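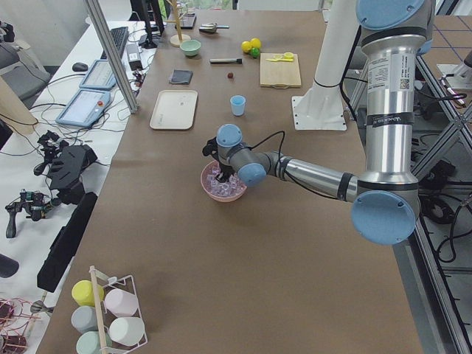

Apr 6, 2022
By Dilani Miah

14 shares | 8 comments

The kitchen cell at Dovthorpe is back on its normal schedule after a month of stop-and-start running in March. Several people have asked what was wrong with it and what has changed, so this item covers the repair, the new weekly check, and how the table should be left at the end of a shift.

The trouble was in the wrist cable on the ice arm. Operators had been logging gripper dropouts, mostly late in the day and mostly when the arm was reaching low. Genivaldo Marinho swapped the gripper first, then the controller card, and the dropouts kept coming. He found the fault by running the arm slowly through its lowest reach and watching the signal. The cable loop had been tied too short after the last service, and it pulled on the connector each time the wrist tipped down into a bowl.

The cable has been replaced and the loop is longer now. It has to be free to move through the full turn of the wrist. Please don't add ties to it to make it look tidy. If you think it is going to catch on something, stop the cell and call Genivaldo or Kjell Westerberg.

While the cell was down we also went over the fingers. Kitchen work is hard on them. Lemon juice dries to a sticky film, and a film on the contact side is enough to make a cup hang for a moment when it should drop. Kjell has written up a cleaning routine, and it replaces the one in the old binder. Wipe each finger from the mount toward the tip with a damp cloth, then a dry one. Don't use the abrasive pads. Run a fingernail along the edges and report any burr you feel, even a small one.
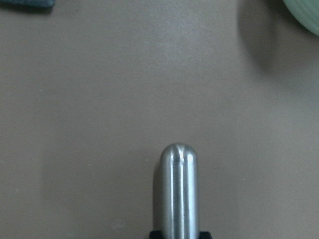
After cleaning, jog the finger out over a bare part of the table and look at it through the wrist camera before you load a program. The finger should come straight up the picture. If it leans, the mount screws have backed off. Tighten them, check again, and write it in the log. Valter Fjeld did this check on every shift for two weeks and caught a loose mount twice, both times before it had spoiled any runs.

The weekly check is done on Monday before the first run and takes 30 minutes. It goes in this order:

1. Power down and look over both arms for rubbed cables, loose joint caps and anything spilled near the base.

2. Check the pedestal bolts by hand. If one turns, stop there and get Kjell. The whole cell has to be measured again after a bolt is tightened, and that is a half-day job.

3. Power up, test the emergency stop on each pendant, and home the arms.

4. Open and close each gripper 50 times with nothing in it. Listen for clicking. The Orari grippers click a little when cold and should go quiet by the end.

5. Set the table for the standard run and let the arm pick up the brush. It is the best single test we have for the fingers, as the handle is smooth metal and a dirty or crooked grip lets it slide. The brush should stay upright with the end of its handle clear of the table. 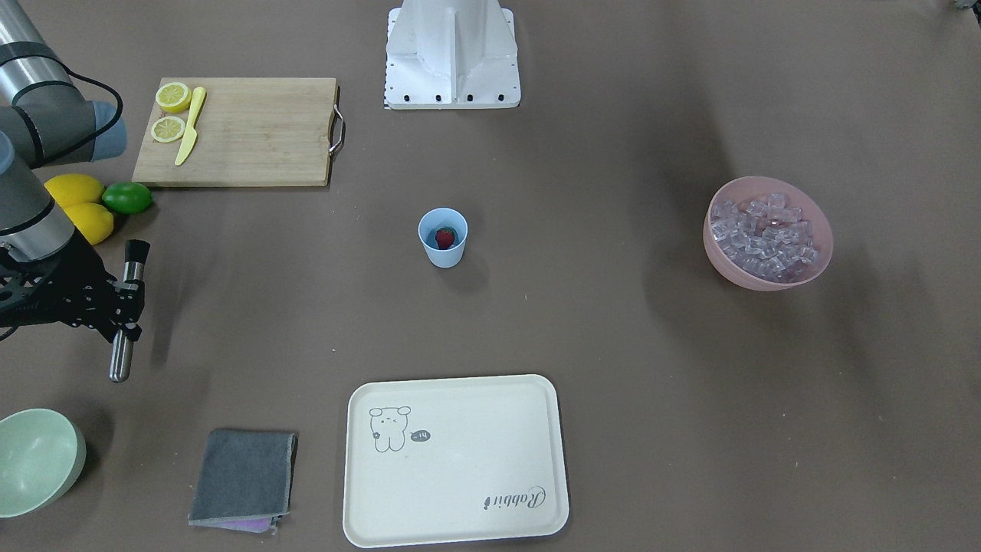
6. Put the objects back, sign the sheet, and leave the cell in standby.

Grease is on a separate count. The wrist joints are due every 300 hours, and the hour meter is on the first screen of the pendant. Valter Solberg keeps the grease and the gun in the Tokalen cabinet. Take the gun back when you are done with it, because the Espinoza cell uses the same one.

A few words on the end of the shift. Tip the ice out and dry the bowl. Throw away cut fruit; whole lemons and limes can stay until Friday. Wipe down any juice before it dries. Spare grippers and tools go on the side desk, and the pendants stay there too, face up, with the stop buttons clear.

Two things are still open. We are waiting on a second wrist cable to keep as a spare, and the old binder needs to be pulled so that people stop following the wrong cleaning steps. If you have a copy of the binder pages at your bench, bring them to me.

Questions about the check go to Kjell. Log entries go in the shared sheet as before, with your initials.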